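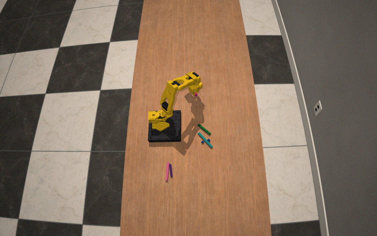 Leltovik Robotics Club, progress report 2
To: Josée Tremblay, Okusov Fund
2019-06-11

Quick one, sorry, exam week. 22 pupils signed up, 14 still comming regularly. Lost a few to athletics, expect them back.

Simulator is where nearly all the time has gone. Arm is modelled, sticks and cubes are in, pupils write their own pick-up code and run it in pairs. 361 runs logged so far. Gripper tip still the weak point, a few groups closing too early. Working on it.
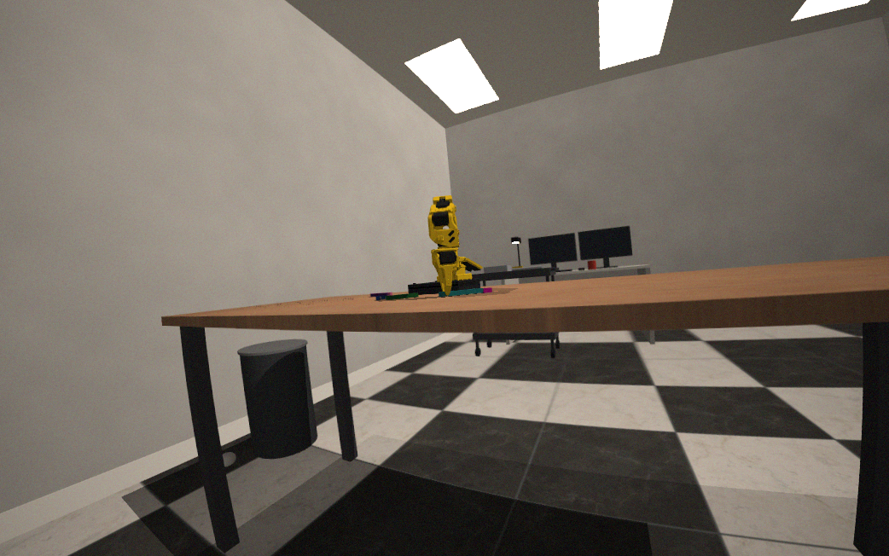

Room model is finished apart from the lighting, which two of the Year 10s keep fiddling with. Have asked them to leave it be untill the arm code is done.

Spending: licences paid, Rukska invoice in, nothing yet on travel. Still waiting on Oosthuizen for the spare motors for the real arm, chased twice. 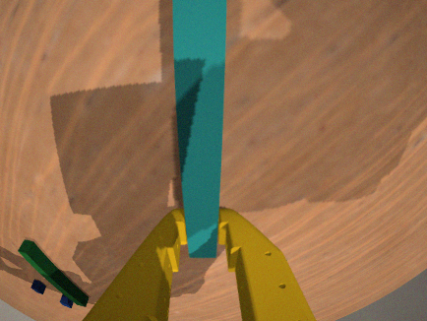 Gripper fingers on the teal bar, simulator view from above.

Next: 5 groups to demo a full pick and place before end of June. Could we move the second payment forward a bit? Motors will need paying on delivery. Receipts to follow by post.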